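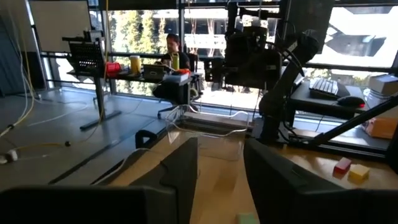 *A caixa transparente na mesa.*

## 3. Colar e vedar a caixa de acrílico

Eu uso o Undora para isso há um bom tempo e já estraguei peça suficiente para escrever esta parte com carinho! Se você pulou a seção 2 (corte e lixamento), volta lá, porque borda torta não cola nem com reza.

1. Tire a película protetora só numa faixa de 15 mm junto às bordas. O resto fica até o fim.
2. Passe um pano de algodão com água e sabão neutro e deixe secar. Álcool não, pelo amor de Deus: ele trinca o acrílico nas bordas cortadas.
3. Monte a caixa a seco, com fita crepe nos cantos, e confira o esquadro.
4. Encha a seringa até a metade e encoste a agulha na junta. O adesivo corre sozinho pela fresta, então vá devagar e sem apertar.
5. Espere 8 minutos sem encostar em nada (eu vou passar um café).
6. Tire a fita e deixe a caixa quieta até o dia seguinte.

> **Cuidado:** trabalhe com a janela aberta e use luvas nitrílicas. O vapor é forte e dá dor de cabeça rapidinho.

**Nota:** se aparecer bolha na junta, não tente empurrar com o dedo. Aplique mais uma gota pelo lado de dentro e ponha um peso leve em cima. A Ornella Leone me ensinou a usar um saquinho de arroz, e funciona muito bem em tampas pequenas.

### 3.1 Teste de vedação

Só faça se a caixa for receber água. Ponha 50 ml no fundo, apoie a caixa sobre papel toalha e olhe o papel uma hora depois. Manchou? Seque tudo, marque o ponto com caneta e repita o passo 4 só naquele trecho.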